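How to set up and run a retailer compliance check for under-age tobacco sales

This page sets out the working method used for compliance checks in the Wesside district. It covers shop selection, the visit itself, data entry and the return of results to shops. It assumes that the legal authority for the checks is already in place and that the buyers' consent forms have been signed. It does not cover prosecution.

1. Build the shop list

Start from the current register of tobacco and vapour retailers. Remove any premises that closed or changed hands since the last round and add new registrations. Do not rely on last year's visit list, as it will miss small shops that have started selling vapour products alongside other goods.

Sort the list into three groups: supermarkets, petrol stations and small independents. Draw the sample within each group, in proportion to its size. For a district like ours a sample of 60 shops is workable. With fewer than 40, a change in the refusal rate between rounds is hard to tell from chance, and the report should say so.

Record the seed used for the random draw. If a shop turns out to be closed on the day, replace it with the next shop on the reserve list for the same group. The team does not choose the replacement on the spot.

2. Prepare the visit team

Each team is made up of one buyer and two adults. One adult stays in the car. The other enters the shop shortly before the buyer and acts as an ordinary customer.

Buyers must be clearly under the legal age. They dress as they normally would, do not alter their appearance and carry no identification. If asked their age, they tell the truth. If refused, they leave without arguing. Run through the script at least twice before the first visit, including one practice in which the seller asks an unexpected question.

Allow 20 minutes per shop, travel included. A team can complete nine shops in an afternoon without rushing -- more than that and the record sheets start to suffer.

3. Prepare the data entry computer

Visit records are held on a desktop machine that is not connected to the wider network. Before each round:

Check that the Retix entry form is the current version.
Clear the practice records.
Confirm that the clock is correct, as the form stamps each record with the time of entry.
Export a blank file and open it on the reporting machine.

If the machine has been opened for repair or had parts changed, complete all four checks again before any live record is entered. Keep the paper sheets until the round is closed.
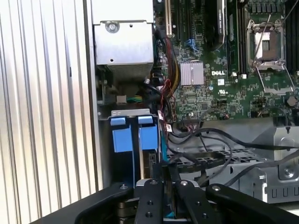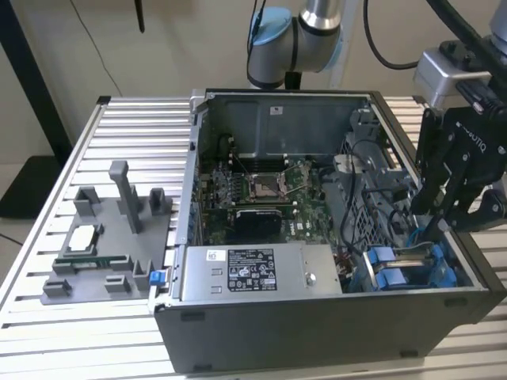 Inside a desktop computer with the cover off: motherboard and power supply.

4. Carry out the visit

The adult observer enters first and takes a position with a clear view of the till. The buyer enters, asks for the agreed product by type and waits. The observer notes four items:

Whether the seller asked for age.
Whether the seller asked for identification.
Whether the sale was made or refused.
Whether an age notice was on display at the point of sale.

Nothing is written down inside the shop. The sheet is completed in the car, by the observer, before the team drives on. If a sale was made, the product goes into a numbered bag and the bag number goes on the sheet. The buyer does not handle the product again.

Stop the visit if the seller knows the buyer, if another customer becomes involved or if the buyer is uneasy for any reason. Code it as "not completed". It does not count as a refusal.

5. Enter and check the data

Enter the sheets on the same day where possible. A second person then enters them again from the paper, and the form lists any fields that differ. Settle each difference by going back to the sheet. If the sheet is unclear, ask the observer -- do not guess from the other answers.

Two coding errors come up often. The first is a seller who asked for identification, was shown none, and sold anyway. This is a sale, with identification marked as requested. The second is a shop that had run out of the product. This is "not completed".

6. Calculate the refusal rate

Divide refusals by completed visits. Leave out visits coded "not completed" from both figures, but report how many there were. Give the rate for each of the three groups as well as the overall figure. Where a group has only a handful of completed visits, give the counts and leave out the percentage.

7. Return results to shops

Send every visited shop a letter, whatever the outcome. Shops that refused receive a short notice of the result. Shops that sold receive the time of the visit, the type of product and the dates of the next seller training session at the Drutora centre. Do not name the member of staff.

Letters go out once the round is closed. Sending them earlier warns nearby shops and affects the remaining visits.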